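Brarnow changes card stock specification after coating complaints

Playing card printer Brarnow has revised the specification of its standard paper stock, following complaints that decks sold under its Grirenis line became difficult to shuffle after a few weeks of use. The new stock will be used for all standard-size decks printed from March.

The change concerns the coating and the core glue. Until now the Grirenis cards were made from two sheets of paper bonded with a starch-based glue and finished with a water-based varnish applied in a single pass. Under the revised specification the varnish goes on in two thinner passes, with a drying stage between them, and the glue is replaced by a darker type that lets less light through the card.

The weight of the finished board stays at 300 grams per square metre. Brarnow said it had tested a heavier board but found that the cut edges became rough, and that a full deck no longer fitted the existing tuck box without changes to the folding line.

The complaints came mainly from card clubs, where the same decks are used several evenings a week. Members reported that cards began to stick together in pairs, which led to misdeals, and that the backs marked easily near the corners. Brarnow received 457 returned decks over the year and sent a portion of them to Declercq, the laboratory that carries out its wear testing.

Declercq's report, published on 11th November, puts most of the sticking down to uneven varnish. On the affected cards the coating was thinner towards the short edges, where players hold the deck when dealing. Moisture and skin oils had reached the paper underneath and raised the fibres. The embossed finish, which traps small pockets of air and allows one card to slide over the next, had flattened in the same places.

"The emboss pattern was within tolerance when the cards left the press," said Josefien Timmermans, who wrote the report. "It was the varnish that failed to hold it. A second pass closes the gaps left by the first, provided the sheet is dry before it goes back under the roller."

Decks made to the new specification were put through 2,000 machine riffles and then measured for thickness, bend and surface friction.
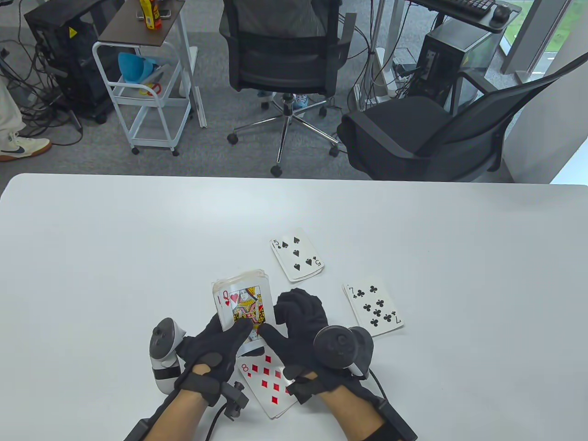
Friction between cards rose by 4 per cent over the test, against a permitted limit of 10. Bend was unchanged in the long direction and slightly higher across the width, a result the report links to the grain of the paper.

Avetti, which distributes the decks, said the old stock would be sold until supplies run out. Boxes containing the new cards will have a small letter B printed beneath the bottom flap. The retail price is not affected. Clubs holding faulty decks can exchange them through the shop where they were bought, and a receipt is not required for orders of a dozen or more.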